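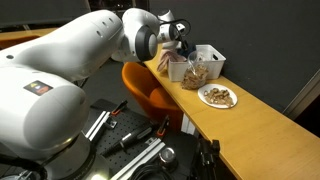

Abb. 4: Korb, Vorratsbeutel und Teller auf der Arbeitsplatte

4.2 Die Wandtheke in den Alltag übernehmen

Ihre Theke Korkelik hängt, die Dübel sitzen, und jetzt kommt der schöne Teil: Sie darf endlich benutzt werden! Nehmen Sie sich dafür ruhig einen Nachmittag Zeit. Eine schmale Platte verzeiht wenig Unordnung, und was man am Anfang gut einteilt, das bleibt erfahrungsgemäß auch so.

1. Wischen Sie die Platte mit einem nebelfeuchten Tuch in Längsrichtung ab und reiben Sie trocken nach.
2. Stellen Sie den Aufbewahrungskorb Olus mit der langen Seite an die Wand. Die Grifföffnungen bleiben frei, damit Sie ihn bequem herunterheben können.
3. Legen Sie die Tücher locker in den Korb. Falten dürfen Sie natürlich, müssen Sie aber nicht.

Hinweis: Feuchte Tücher bitte vorher vollständig trocknen lassen, am besten über Nacht.

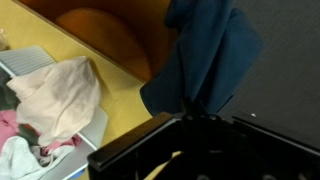 Abb. 5: Tücher in Beige, Rosa und Weiß im Korb, ein blaues daneben

4. Sortieren Sie Küchentücher und Putztücher getrennt. Wer nur einen Korb hat, hängt die Putztücher lieber an einen Haken unter der Platte (Beutel 2 im Zubehör, zwei Haken samt Schrauben).
5. Stellen Sie Knabbereien und Trockenvorräte vor den Korb, also dorthin, wo man vom Stuhl aus gut hinlangen kann. Ein offener Beutel steht sicherer, wenn er hinten am Korb anlehnt.
6. Füllen Sie kleine Portionen auf einen Teller um und verschließen Sie den Beutel danach wieder.
7. Schieben Sie die Stühle ganz unter die Platte. Die Lehne soll die Vorderkante dabei nicht berühren.

Achtung: Die Platte trägt höchstens 42 kg bei gleichmäßiger Verteilung. Bitte nicht daraufsetzen, auch nicht nur ganz kurz zum Telefonieren! 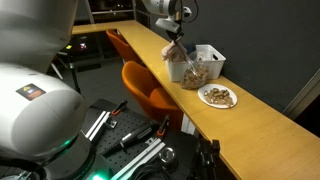
Hoàng schrieb uns dazu, bei ihm rutsche der Korb auf der geölten Platte gern ein Stück nach vorn, und zwei Filzpunkte an der Unterseite hätten das sofort behoben. Das geben wir gerne weiter. Kleben Sie die Punkte möglichst weit außen auf und warten Sie eine Stunde, bevor Sie den Korb wieder beladen.

Weitere Abschnitte
4.1 Wandmontage Korkelik
4.3 Pflegeöl Eltura auftragen
5.1 Korb Olus reinigen
6.2 Ersatzteile bestellen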